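How to Book a Vacation Cottage Straight from the Owner

I love renting directly from owners. You get a real kitchen, a porch, somebody's favorite armchair, and very often a note on the counter telling you where to buy bread. Friends keep asking me how I find these places and whether I worry about getting burned, so I've written down the way I do it, start to finish.

Start with the town

Most people open a big listing site, drag the price slider down and scroll until their eyes hurt. Try picking the town first! Read up on the place, look at the map, work out where the water and the grocery store are, and only then go looking for houses. Small towns often have a visitor page with a plain list of rentals and phone numbers. It won't be pretty, but half the owners on it have never put their house anywhere else.

That was how I found our cottage in Rurnby. It was one line on a list, with the owner's name (Henrike Schmieder) and a number. No photos at all. I called, she emailed me a bunch of them that same evening, and I was sold by the second one - a blue bench under a pear tree, with hills behind it.

Write a first message that gets an answer

Owners get a lot of "is this available?" and they tend to skip those. Put everything they need in the first few lines: your dates, how many adults and kids, whether you're bringing a dog, and what time you expect to arrive. Then add one sentence on why you like the house. Mine usually fits on a phone screen.

If you can move your dates by a day or two, say so. Owners hate leaving a single empty night between guests, and we've picked up an extra night for free that way. Twice!

Ask the questions that matter

Before any money moves, I want to know these things:

What is the total, with cleaning, linens and local tax included?
How are the bedrooms laid out, and does anyone have to walk through one to reach another?
Is there a washer, and where do wet clothes go?
How many steps are there from the parking spot to the door?
What happens to my deposit if I cancel? 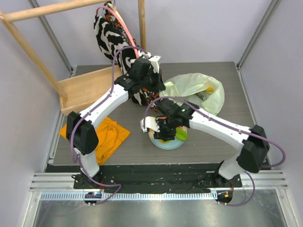

Paserden, Mon 9 April

I'm adding to this page from the kitchen table of our newest find, a narrow house two streets up from the harbor, and it's been a good test of everything above. The total came to 459 for the stay, exactly what the owner quoted me in February. His name is Ayman Bitar, and he answered all of my questions in one long, cheerful email, including one I'd forgotten to ask (the shower is upstairs, the toilet is down).

Get it in writing

A phone call is a wonderful way to get a feel for somebody, but follow it up with an email. List the dates, the price, the deposit, the check-in time and the address, and ask the owner to reply "yes, all correct." If there's a rental agreement, read the part on damage and the part on cancellation slowly. I once skipped that and found out we owed the full price from 16 days before arrival.

Check that the house is real

Look up the address on a map and compare the roof and the street with the photos you were sent. Ask for a quick video call from the living room. Pay the deposit by card if you possibly can, and walk away from anyone who is rushing you - there are plenty of other lovely houses.

When you arrive

Walk through every room before you unpack and take a few photos of anything chipped or stained. Send them to the owner right away with a friendly line. Find the fuse box and the water shutoff while it's still light outside. Then put the kettle on!

The last thing I do is write to the owner within a week of getting home. We've now been back to Rurnby for nearly 8 summers on the strength of those letters, and Henrike holds the first week of August for us until she hears from me. Next on my list is Clorberg, where there's a mill house with its own rowboat. I've sent the first message and I'm waiting to hear back.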